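Tea, timetables and the Truddale bus

The woman who runs the Truddale community bus doesn't sit down much. I got her at the depot, just after half six, engine already going behind us. She had a flask and a clipboard and not a lot of time for me.

The service started after the Verketti coach firm pulled its village run. 52 people signed up in the first month. Now it's 153, from the valley and from up Trerum way. One bus. Sixteen seats.

"We were told there was no demand," she says. "No demand! I had people ringing my house at breakfast asking how they'd get to the chemist."

So she wrote letters. Lots of them. The parish gave a bit, a raffle gave a bit more, and the bus came second-hand from a dealer in Ruchti with 80 thousand miles on it and a door that stuck. Still sticks, in October especially.

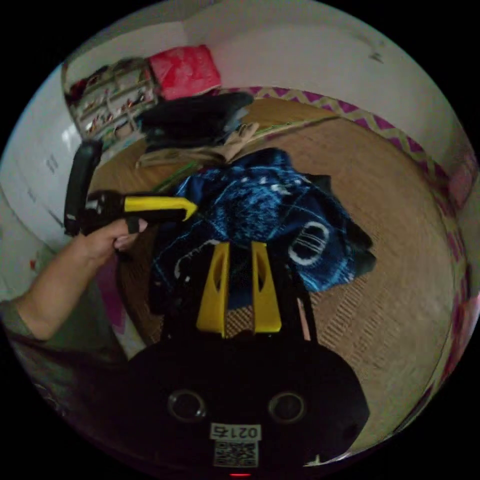
What does it cost to keep going? She pulls a face. Tyres, mostly. The last set plus the brakes came to over £1,000 and that was with a discount. "People think it's the diesel. It's the lanes. Potholes the size of a bath, and the council come out, spray a yellow line round them and go home agian."

Fares are a pound fifty, and she'd rather not put them up. Some of the older passengers ride for free with their pass but the refund comes late, months late sometimes. She has a folder for that. Thick folder.

I ask about the route. It goes the long way round by the mill, which adds nine minutes, and yes there have been complaints. "Three houses down there. Three. But one of them has'nt got a car and it's two miles uphill with shopping. So we go round by the mill."

Drivers are the worry now. She has four, wants six. Training takes a weekend, the paperwork takes a lot longer.

Then she's looking at the clock. The 6.50 goes at 6.50, she says, and gets up into the cab.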